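Chapter 7: Who Pays When the Contractor Gets It Wrong?

Last updated: January

Firms like to believe that hiring an outside contractor moves the risk outside too. Brokers rarely go out of their way to correct them. This chapter looks at what a liability policy does when the harm was done by somebody else's worker, on your premises, doing a job you asked for.

Take Minlow, a catering firm that brought in Palamarchuk to clean its kitchens at night. The contract said Palamarchuk was "fully insured". Minlow's manager accepted those two words and filed the paper. When a visitor slipped and broke a hip, the cleaner's policy turned out to have lapsed 41 days earlier, and the claim came to Minlow.

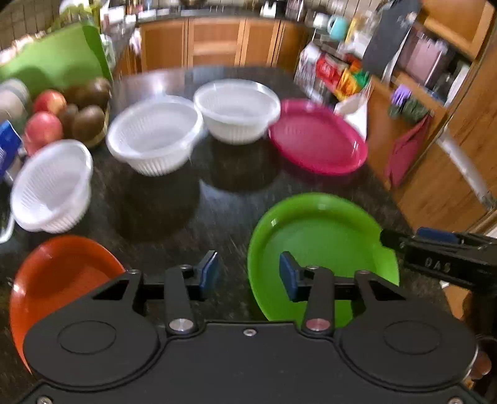

7.1 What the certificate is worth

Very little, in many cases. A certificate of insurance shows that cover existed on the day it was printed. It doesn't promise that the premium was paid the month after, or that the work you want done is covered at all. Read the exclusions. If the contractor won't send them, ask yourself why.

Being named on the contractor's policy sounds better, and sometimes is. Takisa, a landlord with 276 flats, was named on its roofer's policy and still lost, as the wording left out any work using heat. The roofer had used a blowtorch. We return to Takisa in 7.3, where the question is whether it should have checked.

We use cookies to improve your visit. Accept / Manage settings

Comments (3)

famivis_reader: Clearer than our lecturer's notes. Is 7.3 online yet?

Tess: Our broker told us the certificate was all we needed. Going to ring him on Tuesday.

oldclaims: You're too hard on brokers. Mine reads every exclusion.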